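4. Open-Day Deployment

4.1 Setting and procedure

The reaching policy described in Section 3 was shown to the public during the March open day at the Wunelgate site. The demonstration ran in a ground-floor teaching room from mid-morning until the building closed. Two stations were prepared. At the first, visitors chose a target position with a pair of sliders and a height dial, and the simulated arm moved to it on a wall display. At the second, the same policy drove the physical arm behind a clear screen, with targets drawn from a fixed list that had been checked in advance for clearance.

Both stations used the Nido controller with the weights frozen at the end of training. No learning took place during the day. Each trial was started by a visitor pressing a button and ended when the fingertip center stayed within the tolerance band for the required hold time, or when the time limit passed. Staff could stop either station at any point - stops were logged separately and are left out of the figures below.

Visitors were told that their slider settings and the outcome of each trial would be stored without any personal details. Anyone who did not want this could use the first station in a mode that wrote nothing to disk. Trials run in that mode are not part of the data set.

4.2 Data collected

The simulated station produced 1493 logged trials. The physical station produced 501, the lower number being mainly due to the slower joint speed limit used whenever members of the public were in the room. Because the targets at the two stations came from different distributions, success rates should not be compared directly. For the subset of simulated targets that also appeared on the fixed list, the policy reached the tolerance band in the same order of time as in our laboratory tests once the speed limit was taken into account.

Visitors did not sample the workspace evenly. Slider settings clustered near the ends of their travel, and the height dial was often turned fully down before any other control was touched. The resulting targets lie close to the edge of the reachable volume, a region that our training sampler covered thinly. Most simulated failures fall there. In the typical case the arm came to rest with the elbow nearly straight and a small steady offset from the target, and the trial then ran out the clock. Failures in the interior of the workspace were rare and showed no clear pattern.

A second effect concerned how visitors judged the result. Several asked whether the arm was meant to pick the target up. The task contains no grasp, and the reward in Section 3.2 has no term for finger opening, but the posters at the door used the word "handling" in their title. The wording was changed at midday. We have no measure of whether the change helped.

4.3 Display of the target

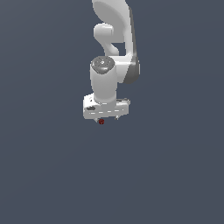

Figure 4. Simulated arm with its gripper open and the target marker near the left finger.

The choice of target marker had more influence on visitor behavior than we expected. Early versions of the display, tested on colleagues from the Bivavmont group, drew a cube on a table, and testers read a missed grasp into every trial. For the open day the table was removed and the target was drawn as a small red sphere against plain gray, as in Figure 4. The sphere has no surface beneath it, and with no floor line for reference its depth is hard to judge from a single view. When it lies very close to a fingertip in the image, as it does in the figure, an observer cannot tell from the picture alone whether the remaining distance is inside the tolerance band. We therefore added a short tone on success. A second camera view was considered and dropped for lack of space on the display.

The renderer was the one supplied with the Kusuma simulation package, using default lighting. Shadows were turned off to hold the frame rate steady. This removed one more depth cue, and we would turn them back on in any repeat of the event, accepting a lower frame rate at the wall display.

4.4 Limitations

The open-day trials were not a controlled study. Visitors often worked in groups, repeated targets they had seen others choose, and left partway through a sequence. The log records trials, not people, so no per-visitor statistics can be given. The physical station was also idle for up to 80 minutes in the afternoon while a joint encoder fault was traced to a loose connector. The trials run after the repair are included, and leaving them out does not change the ordering of the failure categories.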